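Irkis: a collection of home bread baking notes

4 min read

December, by Huệ Mai

# Irkis

Irkis is a set of 541 baking notes from home kitchens, typed up and tidied so that you can sort them, search them and bake from them. Each note covers one loaf: what went in, how long it sat, how hot the oven was, and what the baker thought of the result. I love this stuff, and I'm so happy it's finally in one place!

## What's in it

The notes sit in one plain table, `loaves.csv`, with a row per loaf. There are nine columns:

- `loaf_id`
- `flour` (free text, as the baker wrote it)
- `water_pct` (water as a percent of flour weight)
- `starter` (sourdough, dry yeast, fresh yeast, none)
- `first_rise_min`
- `second_rise_min`
- `oven_f`
- `bake_min`
- `remarks`

The remarks column is the best part. People wrote down everything: a crust that sang on the rack, a rye that stuck to the cloth, a seeded loaf that came out so well it was gone before dinner. If you only have ten minutes, read down that column and skip the numbers (then come back for the numbers, they're good too).

## Where the notes came from

Most of them were handwritten. Ciarán Mac Suibhne typed up the oldest notebooks, including one with flour paste between half the pages, and he kept the bakers' own spelling wherever he could. The rest came in through Mussa, the little recipe swap we ran by mail, and a smaller batch came from the Firosau baking circle, where the house style is wet dough and very long rises.

Volumes were turned into grams only when the baker gave the size of the cup. Where that was missing, the cell is blank. Please don't fill the blanks with averages; a cup of flour can be packed in so many ways that the result would be a different bread.

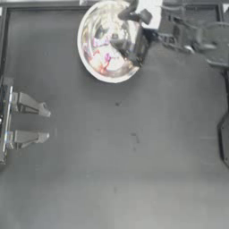 Can I compare rise times between two loaves from different kitchens?

Only if both rows give a room temperature in the remarks, and even then treat the match as loose. A dough in a cool pantry can take twice as long as the same dough on a sunny counter.

## Using it

Any spreadsheet program will open the table. Start by filtering on `starter`, then sort by `water_pct`, and you'll see the doughs go from stiff bagel types up to slack flatbreads you have to pour. It's a lovely way to get a feel for how much water does.

For a first bake I'd pick loaf 45. It's a plain white loaf with dry yeast, a short first rise and a very forgiving shape, and the remarks walk you through the folding better than I could.

## Known problems

Oven temperatures are whatever the dial said. Several bakers mention that their ovens run hot, and we left those numbers alone.

Loaves with no starter are mostly soda breads, so both rise columns are zero for them. Drop those rows before you work out any typical rise time!

Flour names are a jumble. "Bread flour," "strong flour" and "the blue bag" may all be the same thing. A cleaned-up flour column is being worked on under the name Inometti and will go in a separate file, with the original words left as they are.

## Adding a loaf

Send one row in the same column order, with your remarks as long as you like. Failed loaves are very welcome. Weights in grams, please, and tell us how warm the kitchen was.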